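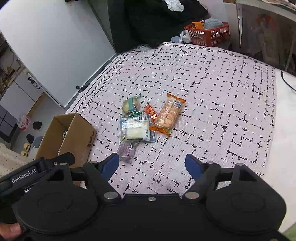

Food packages on a printed cloth.

Flodov rumor set, README

207 forwarded chain messages, mostly miracle cures and dead celebrities who weren't dead. Labels are by Ruxandra Olteanu and Munther Tannous. They disagreed on 27, and I wouldn't trust either side on those.

The "origin" column is guesswork. Wandis claims its tool can trace a hoax to the first sender. I ran it twice and got two different senders.

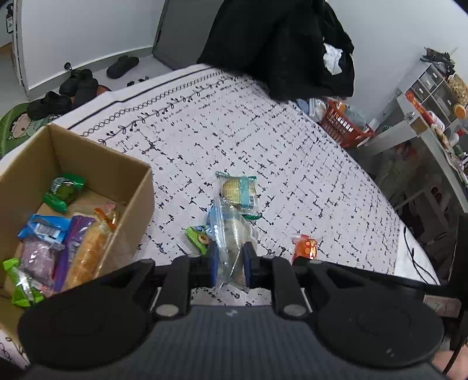 Zip bag held above snack packets on the bedspread.

Don't train a filter on this alone. Last edit 3 October 2020.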